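Gripper won't let go of drawer after opening it, then faults. Vendor says "normal"?

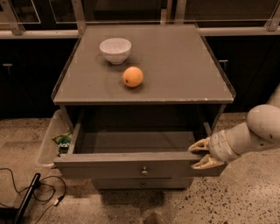
Arm on the top drawer, fingers on the right front corner.

Posted by Qistina Liew, 21 January 2021

We run a single arm on a drawer routine: open the top drawer, pick the orange off the top of the cabinet, put it in the drawer, close. The pull goes fine. Then the open command is sent, the log says the gripper opened, and the fingers stay clamped on the drawer front. The next move starts anyway and the whole cabinet gets dragged until the arm faults on force. It did this 2 times yesterday.

The arm is leased through Kinen. Their support told me it's "normal finger wear" and quoted me for new fingers. I don't buy it. How does wear make a gripper hold on harder? Force limit is set to 60, whatever their units are. The manual doesn't say.

Rohani Sumampouw
Did you try restarting it? Ours at Uvarau used to stick and a restart cleared it. New fingers helped too, I think, but we changed the firmware the same week so who knows.

Botond Bognár
I wouldn't pay for fingers yet either. "The log says it opened" usually means the log says the command went out. Look for the measured finger position, not the status line. If the position never changes, the gripper didn't move and your program went ahead without checking. That's two faults, and the second is the one that can hurt somebody.

Put a wait after the open command that reads the position, with a timeout that stops the arm. I use 600 ms. Stop it, don't retry.

Also, you're pinching the front panel at a corner, one finger above the edge and one below. If the arm keeps pulling when the drawer hits its stop, the fingers can bind against the panel and the motor may not have enough push to back off. There's a knob in the middle of that drawer. Try it, or ease the arm back a little before opening the fingers.

Wear could be part of it, sure. I'd want Kinen to show you how they know that without looking at the arm. And keep hands out of there until the stop works.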